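Gripper swap, round two

We spent most of February putting the Makris fingers up against the Zodden pair, and I have opinions! The Zodden ones close faster and they look great on paper, but they kept skating off anything smooth and clear. The Makris set has a textured pad on the inside, and so far I trust it a lot more — 209 grabs logged, 5 drops, and three of those were my own bad settings. Next up is lab plastic, starting with a flask of orange liquid with a funnel in its neck. I'm keeping the fingers wide on the approach and creeping in from there.

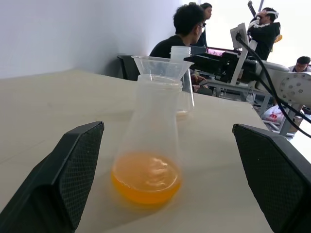
What's next

The Ornenov controller gets its turn, same flask, same table. Send me your pad tips!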